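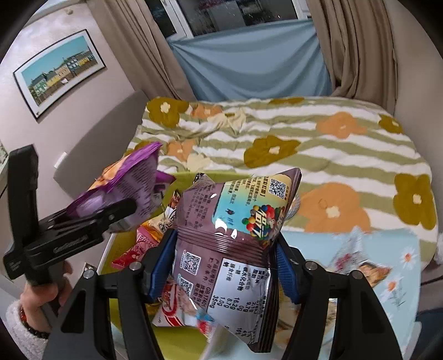 Members' visit to Trustine, Nurusberg

Twelve of us made the trip to Nurusberg for the Trustine open day on Sep 21, 2020. Trustine works on robot hands for use in the home, and the session we signed up for was part of a project called Bite, which deals with food packaging. It was held in one of the furnished rooms on the second floor. The visitors went in four at a time, and the rest waited in the hall with coffee.

Lindiwe Coetzee led the session. She started with the tool itself. It has two black fingers with blue pads on the inside, and a person holds it and works it by hand. There is no robot arm on it. The person does the reaching and squeezing, a camera records what the tool sees, and the recordings are used later to teach an arm to do the same job. The operator works with one tool in each hand, which is harder than it sounds. Two of our members tried it with a pair of spare tools and both dropped what they were holding.

The job we watched was handling bags of snacks at a lime-green box next to the bed. Snack bags were picked for Bite on purpose. They are shiny, they crinkle, and they change shape when pressed, so a grip that is fine for a carton can slide off a bag. The operator is told to take the bag by its sides near the middle and to keep the pressure even.

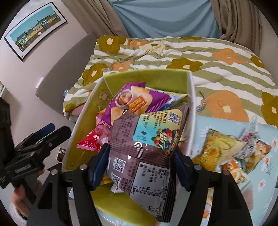 A brown snack bag held between the two finger pads, over the box.

Coetzee said one set of recordings is 40 tries, and each try is kept whether it goes well or badly. The Bite project wants 1,000 tries before any of it goes to the arm. They had 97 on the day we came. Between tries the bags are moved around so the box never looks quite the same twice. Some are put on the table beside it as well, since people at home do not keep everything in one spot.

We asked why the work was being done in a bedroom and not in a lab. Her answer was that a plain bench is too easy. A room with a patterned bedspread, curtains, a cord and other odds and ends gives the arm more to sort out, and that is what it will meet in a real home. The same work will be done in a kitchen and a hallway later on.
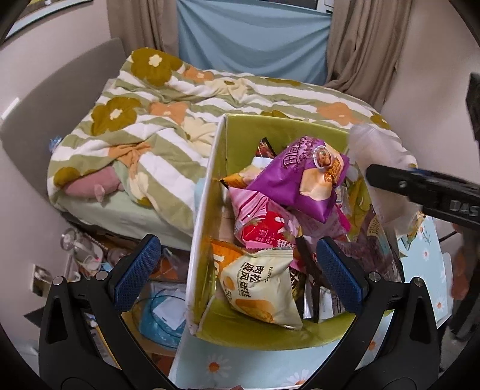
Rowena Ocampo asked how the arm would know which bag a person wanted when they overlap like that, and whether it would pull out three to get one. Coetzee said this part is not solved. For now the arm is only meant to take the bag on top. Choosing a bag by its color or by the words on it is planned for next year, and a group in Pelenness is working on the labels. Ocampo also wanted to know about crushed chips. A few get broken, Coetzee said, and the staff eat them.

There were questions about cost, which Trustine would not answer, and about noise. The hand tool makes a soft click when it closes. The arm is louder, and we heard it running through the wall but did not get to see it. 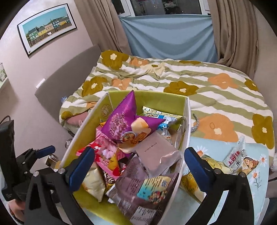 The green box with the tool's two finger pads in front, and two more bags on the table at right.

Each group had 25 minutes in the room. The last group ran over, so the talk on batteries was cut short. Copies of the slides can be had from the office, on paper or by email.

Trustine will take a second party from us if there is enough interest. The room holds four visitors plus staff, and there are stairs but no elevator. Please leave your name at the front desk before the end of September, and say whether you need a seat in the van.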